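브렐리츠, 공유주방·공유오피스용 식기 순환 서비스 '잼로우' 8월 정식 출시
입주사가 컵과 접시를 사지도 씻지도 않는 구독 방식, 캔든 지역 15개 건물에서 먼저 시작

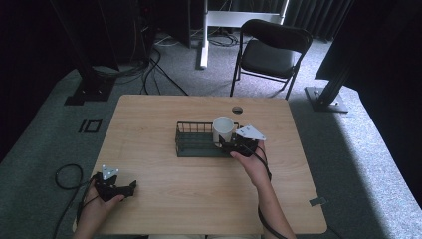 서비스 개요

사무용 공간 운영 지원 기업 브렐리츠(Brelitz)는 공유주방과 공유오피스를 대상으로 하는 식기 순환 서비스 '잼로우(Jamlow)'를 8월 정식 출시한다고 밝혔다. 잼로우는 머그와 접시, 볼, 수저를 정해진 수량만큼 건물에 비치하고, 사용한 식기를 매일 저녁 수거해 외부 세척장에서 세척한 뒤 다음 날 업무 시작 전에 다시 채워 넣는 구독형 서비스다.

첫 서비스 지역은 캔든(Canden)이며, 공유오피스와 공유주방을 합쳐 15개 건물이 초기 고객으로 참여한다. 브렐리츠는 출시에 앞서 같은 지역의 7개 건물에서 시범 운영을 진행했고, 이 건물들은 모두 정식 계약으로 전환했다.

브렐리츠 대표 모겐스 헤데고르(Mogens Hedegaard)는 "공용 탕비실에서 가장 자주 들어오는 민원은 커피 맛이나 냉장고 용량이 아니라 싱크대에 쌓인 컵이었다"며 "건물 운영자가 이 문제를 안내문으로 해결하려고 애쓰는 경우가 많은데, 안내문을 붙여도 컵은 그대로 남아 있다"고 말했다.

시범 운영에서 확인한 점

시범 운영 기간에 브렐리츠가 가장 먼저 손본 것은 식기의 종류였다. 처음에는 머그를 세 가지 크기로 나누어 공급했으나 이용자 대부분이 중간 크기만 사용했고, 작은 머그는 선반에 남는 날이 많았다. 정식 서비스에서는 머그를 한 가지 크기로 통일하고, 에스프레소용 잔은 별도로 신청한 건물에만 공급한다.

반납 위치도 바뀌었다. 초기에는 탕비실 안쪽 싱크대 옆에 반납함을 두었으나 회의실에서 나온 컵이 잘 돌아오지 않았다. 이후 회의실이 모여 있는 복도와 엘리베이터 근처에 작은 반납대를 추가했고, 책상 위에 하루 넘게 남아 있는 컵이 줄었다. 정식 계약 건물은 설치 전에 담당자가 방문해 층별 동선을 확인하고 반납대 위치를 운영자와 함께 정하게 된다.

수거 시간은 오후 7시로 맞추었다. 시범 운영 초반에는 오후 5시에 수거했는데, 그 뒤에 나온 식기가 다음 날 저녁까지 반납함에 남는다는 의견이 있었다. 야간 이용자가 많은 공유주방은 수거 시간을 밤 10시로 늦출 수 있다.

이용자 의견 가운데 가장 많았던 것은 개인 컵에 관한 내용이었다. 개인 컵을 계속 쓰고 싶다는 입주자가 적지 않았고, 개인 컵이 반납함에 섞여 들어가는 일도 있었다. 잼로우 식기에는 바닥에 작은 표시가 있어 세척장에서 구분할 수 있으며, 섞여 들어온 개인 물품은 따로 세척해 다음 배송 때 해당 건물로 돌려보낸다. 이에 따른 추가 요금은 없다.

세척과 배송

수거한 식기는 캔든 외곽에 있는 헤이스(Hayes) 세척장으로 옮겨진다. 헤이스 세척장은 브렐리츠가 직접 운영하며, 애벌 세척과 고온 세척, 건조, 육안 검수 순서로 작업한다. 검수에서 이가 나가거나 금이 간 식기는 바로 폐기하고 같은 수량을 보충한다. 착색이 남은 머그는 한 차례 더 세척한 뒤 판단한다.

세척이 끝난 식기는 뚜껑이 있는 운반 상자에 담아 새벽 시간에 배송한다. 배송 담당자가 선반을 채우는 일까지 맡기 때문에 건물 직원이 상자를 열거나 식기를 옮길 필요는 없다. 건물 출입은 운영자가 지정한 방식에 따르며, 출입 기록은 요청이 있을 때 운영자에게 제공한다.

헤이스 세척장 운영을 맡고 있는 아날린 오캄포(Analyn Ocampo) 운영책임자는 "시범 운영 때 가장 시간이 많이 걸린 작업은 세척이 아니라 건조였다"고 설명했다. 그는 "머그는 바닥의 오목한 부분에 물이 고이기 쉬워 건조대에 기울여 놓는 각도를 여러 번 바꿨다. 지금은 새벽 배송 전에 건조를 마치는 데 무리가 없다"고 덧붙였다.

세제와 헹굼 조건은 식기 종류에 따라 다르게 적용한다. 유리 제품은 별도 구역에서 세척하며, 이번 출시 시점에는 물컵만 공급한다. 와인잔과 같은 행사용 유리 제품은 현재 공급 대상에 들어 있지 않다.

구성과 요금

기본 구성은 한 건물당 식기 200점이다. 머그와 접시, 볼, 물컵의 비율은 운영자가 정할 수 있고, 한 달에 한 번 변경할 수 있다. 수저는 기본 구성의 수량에 포함되지 않으며 인원 기준으로 따로 공급한다.

200점을 넘는 규모의 건물은 층 단위로 수량을 추가할 수 있다. 시범 운영에 참여한 건물 가운데 가장 큰 곳은 모두 810점을 사용하고 있다. 이 건물은 층마다 탕비실이 따로 있어 선반별로 수량을 나누어 관리한다.

요금은 비치 수량과 수거 횟수를 기준으로 매달 청구한다. 파손과 분실에 따른 보충은 월 요금에 포함되지만, 한 달 동안 사라진 식기가 계약서에 정한 비율을 넘으면 운영자와 협의해 원인을 확인한다. 개별 입주사나 이용자에게 비용을 청구하지는 않는다.

계약 기간은 6개월과 12개월 가운데 선택할 수 있다. 건물 전체가 아닌 한 층만 먼저 도입하는 것도 가능하며, 이 경우 최소 수량은 상담을 통해 정한다. 건물에 이미 있는 식기는 운영자가 원하면 브렐리츠가 수거해 상태를 확인한 뒤 사용 가능한 것만 순환 수량에 넣는다. 나머지는 운영자에게 돌려주거나 폐기를 대행한다.

공유주방 전용 항목

공유주방은 사무실과 사용 방식이 달라 별도의 항목을 두었다. 조리에 쓰는 볼과 계량컵, 보관 용기를 추가할 수 있고, 주말에도 하루 한 차례 수거한다. 냄비와 프라이팬, 칼은 공급하지 않는다. 이용자마다 선호하는 제품이 다르고 보관 중 손상되는 경우가 많다는 시범 운영 참여 건물의 의견을 반영했다.

알레르기 유발 식품을 다루는 주방은 수거 상자를 구분해 사용할 수 있다. 구분된 상자의 식기는 세척장에서도 다른 시간대에 작업하며, 같은 건물로만 돌아간다. 이 항목은 계약할 때 신청해야 하고 중간에 추가하려면 2주 전에 알려야 한다.

요리 강좌처럼 특정한 날에 식기가 많이 필요한 경우에는 하루 단위로 수량을 늘릴 수 있다. 신청 마감은 사용일 사흘 전 정오다.

향후 일정

브렐리츠는 정식 출시 이후 캔든 안에서 서비스 건물을 차례로 늘릴 계획이다. 다른 지역으로의 확대는 세척장에서 새벽 배송이 가능한 거리인지를 먼저 검토한 뒤 결정한다. 헤데고르 대표는 "배송 거리가 길어지면 아침에 선반이 비어 있는 날이 생긴다. 지역을 넓히는 것보다 채워 놓는 시간을 지키는 것이 먼저"라고 말했다.

건물 운영자가 수량과 수거 시간을 직접 변경할 수 있는 온라인 관리 화면도 준비하고 있다. 출시 시점에는 전화와 이메일로 변경 요청을 받으며, 평일 오후 3시까지 접수된 요청은 다음 배송부터 반영한다.

도입을 검토하는 운영자를 위한 설명회는 매주 목요일 오후 2시 헤이스 세척장에서 열린다. 참석자는 수거부터 검수까지의 작업 과정을 둘러볼 수 있고, 건물 도면을 가져오면 반납대 위치와 필요 수량에 관한 상담을 받을 수 있다. 한 회당 참석 인원이 제한되어 있어 사전 신청이 필요하다. 세척장 안에서는 앞이 막힌 신발을 착용해야 한다.

브렐리츠 소개

브렐리츠는 여러 회사가 함께 쓰는 업무 공간의 소모품 보충과 공용 공간 정리를 지원하는 기업이다. 탕비실 소모품 공급으로 사업을 시작했으며, 현재 공유오피스와 공유주방, 소규모 회의 시설을 대상으로 서비스를 제공하고 있다. 잼로우는 브렐리츠가 자체 세척 시설을 갖추고 선보이는 첫 서비스다.

서비스 및 설명회 문의: 브렐리츠 잼로우 고객지원팀
언론 문의: 브렐리츠 홍보 담당
상담 시간: 평일 오전 9시~오후 6시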